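Handset refresh: progress report to the Atallah Fund
March 2, 2026
Prepared by the Clolulano project office, Trerercombe

Orders and deliveries
The first batch of 320 Android phones reached the Trerercombe store in good time. All have been checked against the packing list and switched on. 17 would not hold a charge overnight and have gone back to the supplier, Mumby, under the two-year warranty. Mumby has agreed to replace them free of charge but has not yet given a delivery date.

Setting up
Each phone gets the current system update, the contacts list and a screen lock before it is handed over. Setting up takes about 61 minutes per phone, most of it waiting for the update to download. We now run eight phones at a time on a second broadband line, and the backlog has gone.
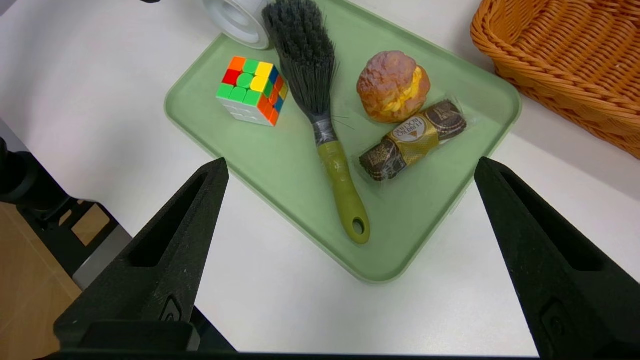 The dual-SIM setting caused more trouble than we expected. On some phones the second slot was picked for mobile data by default, so users ran up charges on the wrong account. We have changed the setup sheet and the charges have been refunded.

Cases and screen protectors
The cases fit well. The screen protectors supplied with the batch were cut for a slightly larger model and lift at the corners. Mumby has credited us for these, and we have ordered a different make from the accessories budget.

Spending
Spending is within the grant. Postage was higher than planned because returns have to be sent tracked. We would like to move the unspent training money across to cover it, and ask for your agreement in writing.

Next steps
The second batch will bring the total to 1,009 phones. We plan to finish handing them out by the end of August. Old phones will be wiped and sent for recycling as they come in, and we will send you the certificates with the next report.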